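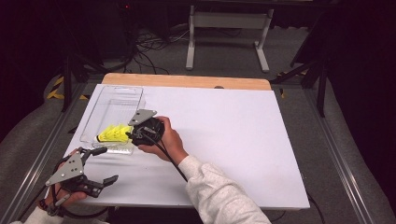

Review: Jumanska Club 320 nylon shuttlecocks, yellow

I play badminton the way some people do their taxes, which is to say once a year with dread and then suddenly a lot in April. Our group has the Birnley rec hall in the evenings, and we had been using feather shuttles on the grounds that serious people use feather shuttles. We are not serious people. We are people who hit the frame of the racket more than the strings, and a feather shuttle will put up with that for one rally, maybe two.

So I bought the Jumanskas. They come in yellow or white, and I'd go with yellow unless your hall is painted the color of a banana. Ours has cream walls and lights that were probably fitted by someone who hated badminton, and white shuttles vanish into all of it at the top of a clear. The yellow ones you can follow the whole way down, so you get a full view of yourself missing.

Flight is decent for plastic. They come off the racket a bit quick and then hang on to that speed longer than a feather would, so the first evening everything went long and we all blamed each other. By the second we'd adjusted. Drop shots are still a matter of faith. Net play is where you notice the difference most – a feather tumbles over the tape and dies, and one of these sort of strolls across and waits to be killed.
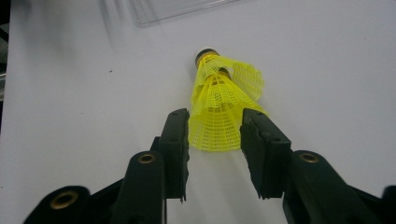 The skirt is the part that goes. The mesh is soft enough to survive a mishit, but it takes on a bend, and once it has a bend it flies like something with an opinion. You can push it back into shape with your thumb and it will stay there for a few points. Agnes Hellström, who captains our side because she owns a whistle, says to run warm water over the skirt and stand the shuttle upright overnight. I tried it with four of them. Three came back fairly round. The other is now the cat's.

Storage matters more than I'd figured. Stacked one inside the next they hold their shape fine. Tossed in the bottom of a gym bag under a pair of shoes, they do not, and I have only myself to blame for the two I found in there.

For comparison, I've also used the Åberg Varberg, which costs more and has a stiffer skirt. It flies straighter when new. It also cracks along the ribs when it gives up, and then you're done, with no thumb repair available. Over a season I'd take the floppier one.

Complaints: the lid on the tube comes off if you look at it, and the speed marking is printed so small that I needed a flashlight.

Four out of five. I've ordered more, along with one tube of feathers for when the other club visits and we have to pretend.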